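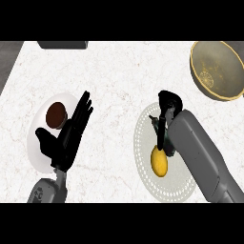

## Why Your Body Needs Fiber

Fiber is the part of plant food that your body cannot fully break down. It is found in beans, oats, fruit, vegetables, nuts and whole-grain bread. Meat, milk and eggs contain none.

### Where it goes

Chewed food passes from the stomach into the small intestine, where sugars, fats and proteins are absorbed. Most fiber stays behind and moves on to the large intestine.

### Two types

**Soluble fiber** mixes with water and forms a soft gel. The gel slows down how fast sugar enters the blood. Oats and apples contain it.

**Insoluble fiber** does not dissolve. It adds bulk to waste and helps it move along. Wheat bran and the skins of many vegetables contain it.

### Bacteria

Bacteria in the large intestine feed on some kinds of fiber. They produce gas and small acids, which the cells of the intestine wall use as fuel.

### Adding more

Increase fiber slowly, over 3 weeks, and drink water with meals. A sudden increase can cause a bloated stomach.

**Word to know:** *absorb*, to take in.

*Text: Woo-jin So. Checked by Davoud Ranjbar.*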